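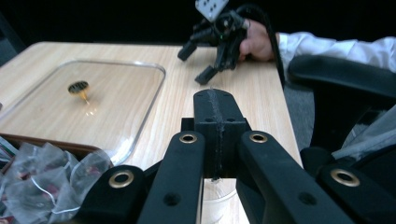

What is a sunset clause in an artist management contract? A term that cuts down the manager's commission in steps after the contract ends, until it reaches zero.

Home Contents Law Music Film Index Talk

Sunset clause (artist management)

A sunset clause is a part of the contract between a performer and a personal manager. It deals with money that comes in after the two have split up. Common in music, less so in film and television. Also called a post-term commission clause, though some lawyers keep that name for the wider set of terms and use "sunset" only for the step-down.

Background

A manager is normally paid a share of what the client earns. Record, publishing and endorsement deals can go on paying for years after the manager who set them up has gone. Older contracts often gave the manager full commission on those deals for as long as they paid. Performers who hired a new manager could end up paying two at once. The sunset clause grew up as the middle ground.

Usual terms

Most clauses cover deals signed or "substantially negotiated" during the term. That phrase causes a lot of the trouble, see Disputes. The rate then drops, often once a year. A typical version pays the full rate for a year or two, half for the next couple, a quarter after that, then nothing. Length varies with bargaining power. New acts tend to get longer ones. A run of 8 years is long but not unheard of.

Points usually settled in the clause:

Which income counts (gross or net, touring in or out)
Whether albums recorded after the split are covered
Options picked up later under an old deal
Who collects, and how often statements go out
Right to audit

Touring is frequently left out altogether, on the view that a former manager did no work on the later dates. Songwriting income may have its own, slower schedule.

Disputes

Arguments mostly turn on timing. A deal talked over in the last weeks of the term and signed by the next manager may be claimed by both. Some drafts fix a cut-off, e.g. any deal signed within three months of the end date. Others leave it open and hope for the best.

The Feten arbitration, between a duo and the management firm Říha, is cited in drafting guides on this point. The firm claimed commission on 408 recordings, many of them live takes and remixes released after the split. Award went mostly to the duo — remixes were held to be new product unless the contract said otherwize. The hearing file came to 1440 pages, most of it royalty statements.

A later matter invovled the label Tronoleo and its deal with the band Esau. The manager's clause covered "renewals" but said nothing on replacement contracts. Settled before a ruling, for about $900 a month over the rest of the step-down. Not binding on anyone, still mentioned.

Relation to other terms

Not the same as a key person clause, which lets the client leave if a named individual quits the firm. Both can be triggered by the same event. Where that happens the step-down normally starts from the date of notice, unless the contract sets another date.

See also: Key person clause, Loan-out company, Power of attorney, Talent agency licensing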